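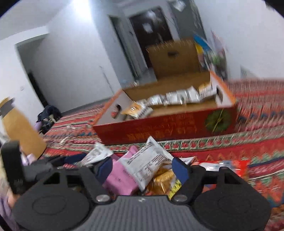
Hello everyone, and thank you for all the kind notes after I posted the Estthorpe numbers. The question I was asked most often is whether the relabelling trick holds up when the objects are soft and piled on each other, so I've spent most of the week on that and I think I can give a decent answer now. Our first task was rigid blocks on a plain grey mat, and I'll admit it flattered the method. The new one is snack packets into a carton, done with the hand-held gripper on somebody's patterned carpet, and it's a much fairer test. With a white packet leaning against a pink one and a bit of gold foil glinting below, the old segmentation step had a terrible time deciding where one packet stopped and the next began, and the zigzags and diamonds in the carpet gave it all sorts of edges it didn't need.

For anyone who joined after October, the short version is that we throw away the operator's own start and stop marks and work out the grasp moment again from finger width alone. We have 1309 demonstrations in the Jonach set now, and I held back 200 of them for testing, picked by room so that no floor turns up on both sides of the split. With the original marks the policy got a packet over the rim of the carton in a bit over half the trials. With the relabelled marks it was closer to three quarters, on the same arm and with the same training budget. I was very pleased with that, as you can imagine!

Now to the earlier message, which I've been meaning to get to properly:

> I tried the relabelling on our Cladanent data and saw almost no
> change. Our packets are crisp foil ones and the fingers close on
> them quite slowly, so the width curve has no clear corner in it.
> Did you smooth the width signal first? And is your threshold a
> fixed number, or does it depend on the object? I'd also like to
> know what you do with the failed grasps. We have been dropping
> them and I'm starting to wonder whether that's wise.

Yes, I do smooth it, with a median filter over 13 samples, and I should have put that in the first write-up, sorry. Without it the slow closes you describe look like three or four little grasps in a row. The threshold isn't fixed. I take the widest and narrowest opening in each demonstration and put the mark where the fingers have covered 90 per cent of the distance between them. It's crude, but it copes with a fat packet and a flat one without my having to know which is which.

As for the failed grasps, please keep them if you still can! Dropping them hurt us more than anything else I tried. The operator nearly always has a second go from a slightly different angle, and that second go seems to be where the policy learns to come in at the crimped edge of a packet and leave the puffy middle alone. I cut those clips at the re-opening of the fingers and keep both halves.

One thing I can't explain yet is the colour result. Red packets do worse than the others when the floor is mostly red, no great surprise there, but they still do a little worse on plain floors. It may just be that we have fewer of them. I'm running the Sutter baseline on the same split over the weekend and will post the table whether or not it's kind to us.

If you'd like the filter script before then, write to me off the list and I'll send it along. It needs a tidy, and the comments are mostly me grumbling to myself about timestamps, but it does run.

Warm regards to all,
Estthorpe grasping group
09/03/2018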